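손잡이형 그리퍼로 욕실 작업 시연 모으는 팀, 연습을 어떻게 하시나요?

작성자: 욕조닦는공대생
등록일: 10/6/18

안녕하세요, 로봇 동아리에서 졸업 프로젝트까지 같이 하고 있는 학부생입니다. 늘 눈팅만 하다가 처음 글을 올리네요. 저희 팀은 교내 Kerkholm 챌린지의 '욕실 정리' 과제에 나갑니다. 양손에 그리퍼를 들고 사람이 직접 시연한 다음 그걸로 정책을 학습시키는 방식이고요, 목표는 12월 중간 발표 전까지 시연 600개입니다. 지금은 욕조 주변 물건을 집어서 옮기는 동작부터 하고 있어요.
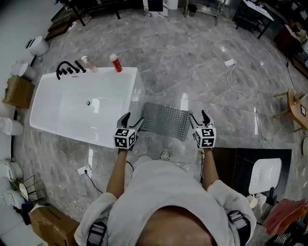
양손 그리퍼를 들고 욕조 앞에 선 모습

문제는 버려지는 시연이 너무 많다는 거예요. Gethin(저희 팀이 쓰는 후처리 스크립트 이름입니다)을 돌려 보면 양손의 상대 위치가 중간에 튀는 경우가 많고, 특히 오른손이 욕조 모서리 쪽으로 갈 때 심합니다. 팀원마다 동작 속도도 제각각이라 어떤 사람은 같은 동작을 11초에 끝내고 어떤 사람은 그 두 배가 걸려요. 연습을 더 해야 하는 건지, 아니면 배치부터 바꿔야 하는 건지 모르겠습니다. 비슷한 과제 해 보신 분들 조언 좀 부탁드려요. 길어서 죄송합니다!

느린손

반갑습니다. 저도 재작년에 Climulgate 수업에서 거의 같은 걸로 한 학기를 보냈던 사람이라 글 읽으면서 혼자 고개를 끄덕였네요 ㅎㅎ 결론부터 말씀드리면 배치를 먼저 보시고, 그다음에 사람 연습을 하시는 게 덜 고생스럽습니다.

우선 마커요. 손목을 안쪽으로 꺾으면 마커가 몸이나 반대쪽 그리퍼에 가려지기 쉬워요. 저희도 위치가 튀는 구간을 하나씩 돌려 봤더니 대부분 팔꿈치를 옆구리에 붙이고 손목만 돌린 순간이었습니다. 그러니 모서리 쪽 물건은 팔을 뻗어서 잡지 마시고, 발을 한 걸음 옮겨서 몸을 정면으로 두고 잡아 보세요. 처음엔 어색한데 하루만 지나면 손에 익습니다.
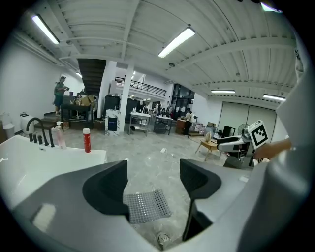 그리고 욕조 테두리에 올려 둔 병들은 시작 위치를 테이프로 표시해 두시되, 시연마다 조금씩은 바꿔 주세요. 저희는 똑같은 자리에서만 모았다가 나중에 병이 한 뼘만 옆으로 가도 못 집는 모델을 만들고 말았습니다. 그때 조교님 표정이 아직도 생각나요. 바닥에 멀티탭이나 케이블이 있다면 작업자가 걷는 쪽에서 치워 두시고요. 발밑을 신경 쓰면 시선이 내려가고, 시선이 내려가면 팔도 같이 흔들리더라고요.

속도는 메트로놈 앱을 작게 틀어 놓고 맞췄습니다. 좀 우스워 보여도 효과가 좋았어요. 한 사람이 10개 이상 연달아 찍으면 뒤로 갈수록 거칠어지니까 그 전에 교대하시길 권합니다. 기운 내세요, 600개가 까마득해 보여도 익숙해지면 금방 쌓입니다!

지나가던대학원생

그냥 많이 찍으세요. 많으면 됩니다.

Ladwood동아리

위에 '느린손' 님이 워낙 자세히 써 주셔서 저는 하나만 보탤게요. 저희 동아리는 본 촬영에 들어가기 전에 꼭 2명이 짝을 지어서, 한 명은 시연하고 한 명은 그리퍼 쪽 화면만 들여다봅니다. 내 눈에는 물건이 잘 보여도 그리퍼 카메라에서는 손가락에 가려지는 각도가 꽤 있거든요. 물건에 다가가기 전에 잠깐 멈춰서 두 손가락 사이로 물건이 들어왔는지 확인하는 버릇을 들이면 집는 순간의 데이터가 훨씬 깨끗해집니다.

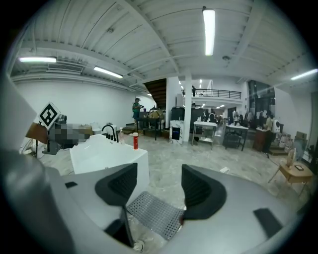 그리퍼 카메라로 본 욕조와 작업 공간

배경에 사람이 지나다니는 건 저희는 크게 신경 안 썼습니다. 오히려 조명이 더 문제였어요. 낮에 찍은 것과 밤에 찍은 것을 섞을 때는 노출 설정을 꼭 적어 두세요. 저희는 안 적어 놨다가 학기 말에 폴더를 다 열어 보면서 울 뻔했습니다. 혹시 후처리 스크립트 로그도 올려 주시면 시간 날 때 같이 봐 드릴게요.

욕조닦는공대생

우와, 이렇게 길게 써 주실 줄 몰랐어요. 정말 감사합니다! 발을 옮기는 건 생각도 못 했네요. 다음 모임 때 테이프랑 메트로놈부터 챙겨 가서 해 보고, 로그는 정리되는 대로 이 글 밑에 올리겠습니다.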